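Stop Buying Bins for the Life You Don't Have

Posted 1 July 2018 by Thư Lại

Quick one today, I have a deadline and a sink full of dishes. But I've been stewing on this since my last trip to Drarneo and if I don't write it down I'll just keep saying it to my sister on the phone.

We buy the wrong bins. All of us. Me worst.

I spent 80 dollars at Drarneo on a matching set with lids. White, stackable, tiny labels you slide into the front. Came home, stacked them in the hall closet, felt like a new person for one evening. Then I needed batteries. Batteries were in the bottom bin. Of course they were. So off come the top ones, onto the floor, where they stayed until my in-laws visited in October.

A lid is a tax. Every lid you own, you pay it going in and you pay it coming out. And a stack of lids is worse, you pay for the neighbors too. People who write the pretty storage books say lids keep out dust. Fine. Winter blankets, yes. Christmas stuff, yes. The things you reach for on a normal afternoon don't sit long enough to get dusty.

What works in my house is a big ugly open tub. Mine came out of the old Ngô bakery supply when they were clearing the back room, 2 of them, and I have never once had to think about them. Scarves, dog leash, library books, the umbrella. Throw it in. Done. 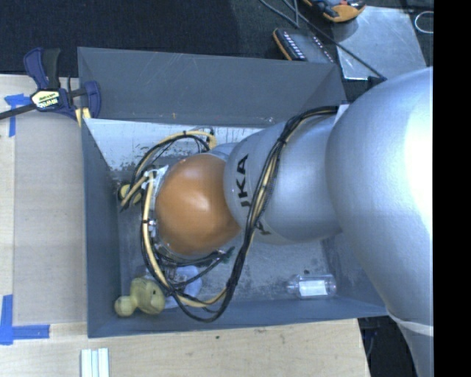

Height and slope are the two things I'd look at before color, before brand, before any of it. Tall walls mean you can toss from the doorway and it stays in. Sloping walls mean the opening is wider than the floor, so your arm goes in without scraping an elbow. The gray bin in the photo has both, tall sides that slope, and an arm reaching right down inside with no lid to wrestle first. Faint scratches on the far wall too, and the rim is worn and speckled. I like that in a bin. A bin with no marks on it makes me suspicious, like a cookbook with clean pages. And set it at working height if you can, between two surfaces, the way that one sits between wooden tops. Mine is between the shoe bench and a Latard shelf, and my back has quit complaining.

My friend disagrees with all this. She has a Dromano system, the whole wall, must be 100 little drawers. She says an open tub is just a junk drawer that got bigger. OK, some truth there. Things sink. I found a glove at the bottom of mine that I had already replaced. But I tip the tub out every couple of months, takes as long as a song, and her drawers need a map. She looked for tape for so long last time I was over that we ended up using band-aids on the gift wrap.

Also the cost. She was quoted 3000 for the wall. Dollars! For drawers!

I'm not saying throw out every lid in teh house. Keep them for the attic. Keep them for flour, please, I have had moths. But go look at the closet you open most and see how many things you have to move to get to one thing. If it's more than none, take the lids off and leave them off for a week. See if you miss them.

I still have mine, by the way. The lids. They're in a bin.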